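4.2 Player interaction and informal conduct

The second part of the analysis deals with contact between opposing players before kickoff and after the final whistle. We coded 3,537 incidents from the match reports and club video posts of the Ultik regional league. Of these, 2,196 took place after the match and 952 before it. The rest happened during breaks in play and are left out of this section.

An incident was coded as friendly if it involved a handshake, an embrace, an exchange of shirts or a conversation of more than a few seconds. Handshakes that were part of the official lineup were not coded. Where two coders disagreed, the clip was shown to a third. Most disagreements had to do with short conversations, which are hard to judge when the sound is missing or covered by music.

Former teammates made up a large share of the friendly contact. This was clearest in matches between Iltov and Dritimura, two clubs that have traded players in most transfer windows and are described in the local press as rivals. Almost 510 of the friendly incidents come from this one pairing. Supporters' comments under the same clips were often hostile, and the tone of the comments did not follow the tone of the contact between players. Clips of shirt exchanges drew the most replies, followed by clips in which a player greeted the opposing coach.

The result of the match had less influence than we expected. Players on the losing side left the field sooner, but those who stayed were as likely to speak to an opponent as players on the winning side. Goalkeepers were an exception. They tended to seek out the other goalkeeper whatever the score, and this held for all clubs in the sample, including Çınar, where the squad changed heavily between seasons.

Training footage was treated separately. It is edited by the clubs, and visits by family members or players from other teams are probably shown more often than they occur. We use it only to identify existing friendships, never for frequency.
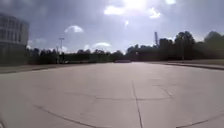 Figure 3. Concrete pavement with slab joints; trees in the distance.

One interviewee from Çınar told us that the cameras had changed how players say goodbye, and that some now wait until they are in the tunnel before talking to a friend on the other team. If this is common, the post-match counts given here are too low. Two other interviewees disagreed and said players had stopped noticing the cameras by midseason. We have no footage from inside the tunnels and cannot settle the point with the present data. Section 4.3 takes up the comments posted by supporters.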